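Help wanted at Ginby: someone patient to sort and fold with us

We're a small secondhand clothing shop with a very busy back room, and we're looking for a kind, steady person to join us through the fall, starting in October. Most of what comes through our door is denim (people do hang on to their jeans, and then one day they let go of a whole bagful!), so if you like the feel of a good old pair, you'll be happy with us.

The job is 18 hours a week, spread over 4 mornings. You'd check seams and hems, look in every pocket, fold each pair the Ginby way and put it on the right shelf by size. You don't need any experience. Mrs. Tripathi will sit with you for your first few shifts and show you how she does it, and she has never yet rushed anybody. It takes most people some 30 pairs before their hands get the hang of it, and after that you can chat while you work, which we do, quite a lot.

You should be able to stand for a good part of the morning, though there are stools, and lift a full bag with help. We stop for tea at half past ten, and whoever is nearest the kettle makes it.

Jeans on the green table: 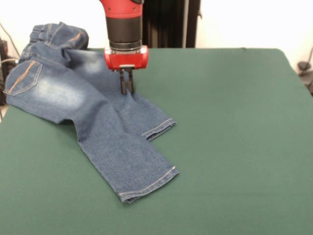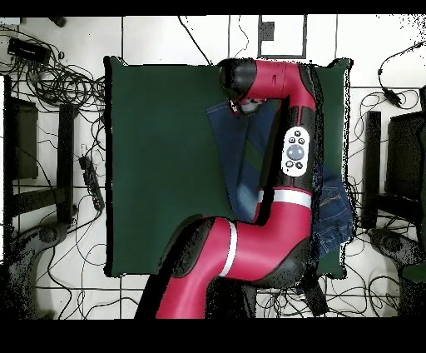

Pushpa Awasthi

To apply, just write me a short note and leave it at the counter, or drop it in the mail slot if we're closed. Tell me a little about yourself, which mornings suit you, and whether you fold your jeans in half or in 3 at home. I read every note myself and I'll get back to you either way, so please don't be shy about it.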